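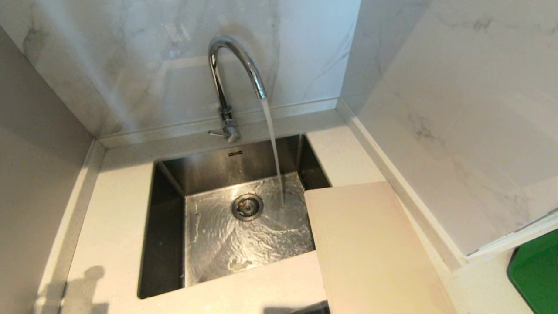 Radosław Kubiak asked in the April review whether a running faucet should count as a sink state or as an action, and whether the two could share one label. They cannot. The label set keeps them apart, and the notes below follow that split.

Lolura Sink Notes
Version 3

Contents

Lolura is a set of 4,000 short written notes on kitchen sinks and the counter next to them. Each note covers one sink at one moment. The notes come from 634 kitchens. Text is in English, one note per line, UTF-8, tab-separated.

Fields

note_id: integer, unique across versions
basin: material and mounting (undermount, drop-in, apron, unknown)
faucet: spout shape and number of handles
water: off, drip, stream, spray, unknown
drain: open, strainer in place, plugged, unknown
counter: surface and color in free text
nearby: items resting on the counter or across the basin
remarks: free text, may be blank

Labeling rules

Stream means an unbroken line of water from the spout. Separate drops are a drip, even when they fall fast. Water on the basin floor does not set the water field — it goes in remarks.

A cutting board lying partly over the basin is entered under nearby with the tag "overhang". It does not change the basin field. If the board hides the drain, enter drain as unknown.

Do not enter water temperature. Do not guess at stone type from color alone; write "stone-look" when the record does not name the material. Quartz and granite were mixed up in version 2, and those rows have been relabeled.

Stainless steel is one value. Brushed and polished finishes go in remarks.

Known problems

Double-bowl sinks are stored as one row, with both drains in a single field. A fix is planned but has no date.

The 5 rows imported from the older Indik list have no counter field. They load as blank strings, so test for length before splitting.

Changes

Version 3, 21 July 2024: "overhang" tag added, stone labels corrected, duplicate ids removed. Second reading of all changed rows by Iwona Stępień.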